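Posted in December by Natalie Marsden

The Bellar Upholstery Fabric, by the Yard

We've carried the Bellar for a good while now, and it's still the cloth I reach for first when somebody brings in a tired old couch and says the kids and the dog aren't going anywhere. It sits nicely on a cushion, it forgives a crooked seam (mine included!), and it doesn't pill the way the cheaper Sirkar did.
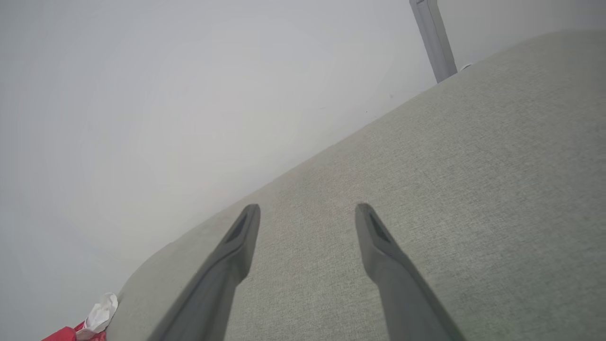
Ordering and care

Sold in 3-yard cuts, or on the full 80-yard roll if you're doing a whole waiting room. Ask for item 3199. Vacuum with the soft brush, blot spills right away, and please - no bleach. Colors shift a little between rolls, so do order everything you need in one go.

Questions? Write to Natalie at the Pollmont shop | © Pollmont Fabrics | Back to top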